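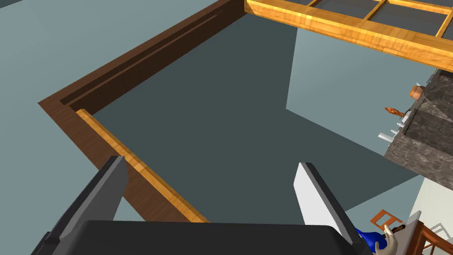

Katberg TV Help Desk
Ticket 220
Subject: The Yuan Show recordings keep losing the last guest
Device: Kukon box, connected to a Sterness television
Opened: Thu 25 May
Status: Waiting on customer, then closed

Hello, and thank you in advance to whoever gets this one. I've put off writing for a couple of weeks while I tried things myself, so I'm afraid you are getting the whole saga at once!

I record The Yuan Show every weeknight. I can't stay up for it anymore, so I watch it the next day with my lunch, and it's one of the nicer parts of my day. Usually there's the monologue, then the bit at the desk, then the first guest (the big movie star with the clip to show), then the second guest, and then the band. I am very fond of the second guest. That's where you get the character actors and the people from shows I used to love, and they always seem to have the better stories.

Well, since the end of April my recordings stop before the second guest is done. Sometimes they stop before the second guest has even sat down. The other night an actress was halfway through telling how she got locked in her trailer on her first TV job, still in the full nun's habit, and then I was back at the menu asking if I wanted to delete or keep. I still don't know how she got out.

What I have tried so far:

I restarted the Kukon box from the settings menu. No change the next night.

I unplugged the box at the wall, waited, and plugged it back in. It took forever to come back and then it wanted to set the language again. No change.

I deleted the series recording and set it up fresh from the guide. For one night I thought I had fixed it, and I was so pleased with myself, but that was a Friday rerun and those are shorter.

I made room. The storage page said I was quite full, and I did have a lot of old awards shows and one entire season of a baking competition that I've already watched twice. I cleared all of that off. The storage bar looks very healthy now and the show still gets chopped.

I looked at the clock on the box and the clock on the Sterness. They agree with each other and with my phone.
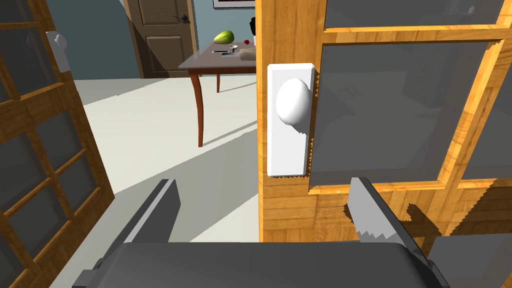 After that I started keeping notes, and I think they're the most useful thing I can give you. Every full-length episode is missing the last 14 minutes. It is the same amount each time. I checked it against the version your app puts up the following afternoon, and the cut lands in the same spot in all seven of the episodes I compared. The beginning has something funny going on as well. Each recording starts with the tail end of the local news, the weather and the goodnights from the anchors, and only then the opening titles. So it looks to me as if the box is starting too early and stopping too early, and the whole thing has slid over.

Before you suggest it, I do know I could just watch it in the app. I've tried. The app version leaves out the musical guest (I suppose that's a rights matter) and it also trims some of the clips when the movie people come on, so you get the host saying "let's take a look" and then everybody laughing at something you haven't seen. The recording is the real show and I'd like to have it back.

One more thing that may or may not matter. A message came up once, only once, when I opened a recording. It said "Guide data mismatch, code 1000" and it went away before I could do anything about it. I wrote the number down on the back of an envelope. I haven't seen it since.

I'd also like to say that the other shows I record are fine. The Sunday mystery is all there, right down to the confession, and so is the quiz. It's only The Yuan Show, and only on the local channel. I'm happy to try anything you like as long as the steps are spelled out. I'm patient but I am not technical, and the remote that came with the Kukon has those tiny symbols on it that I need my good glasses for.

Thank you again, and please don't worry if it takes a few days. I have plenty of back episodes of other things to keep me going.

Added by customer, same evening:

I thought of something else while I was doing the dishes. I'd told you the trouble began at the end of April, and that was right when the station moved its late news. They had a little party on air with a cake. The news used to end on the half hour and now it runs on past it, and The Yuan Show starts later than it used to. The guide on my box still shows the old time! I went and looked just now. The guide on your website shows the new one. I feel a bit silly for not spotting it before, but there it is. I've gone back and forth through the menus looking for a way to make the box read the new guide, and all I managed was to turn on the audio description. (I got it off again.)

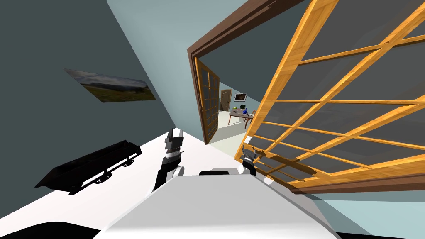
Hello from the Katberg help desk, and thank you for such careful notes. Your late addition is the answer. The station changed its schedule, our guide was updated on the website, and some Kukon boxes held on to the old listing for that one channel. Code 1000 is the box noticing that the two don't match. Your recordings have been following the old start and end times, so you get the end of the news and lose the end of the show.

Please try the following, in this order:

1. Press the Menu button and go to Settings, then Channels, then Guide.
2. Choose Clear Guide Data. The box will ask if you're sure. Say yes. Your recordings are stored separately and will stay where they are.
3. Leave the box switched on until the guide fills back in. The evening listings come in last.
4. Find The Yuan Show in the guide and check that the start time matches our website.
5. Cancel the existing series recording and set it again from the new listing.
6. In the recording options, set Stop Late to 5 minutes. Talk shows do run over, and this gives you a little room.

You won't need to change anything on the Sterness. I'm sorry to say that the missing parts of the older episodes were never recorded, so we can't bring them back. The trailer story is in the app version of that episode, in the second half. I checked.

Customer reply:

Oh, you are wonderful. I did all six steps with my glasses on. The guide took so long that I'd made a pot of tea and drunk most of it, but the evening came in at last with the right time. I set the series again and added the five minutes.

Last night's came out whole! Titles at the front, both guests, the band, the credits, and then a piece of a commercial for mattresses. I watched the trailer story in the app too. A stagehand passed her a screwdriver through the window and she took the door off its hinges.

You can close this one. I'll leave Stop Late on for the mystery as well, if that's all right with the box.

Help desk note: Fine to leave on. Closed as resolved, guide data cleared by customer.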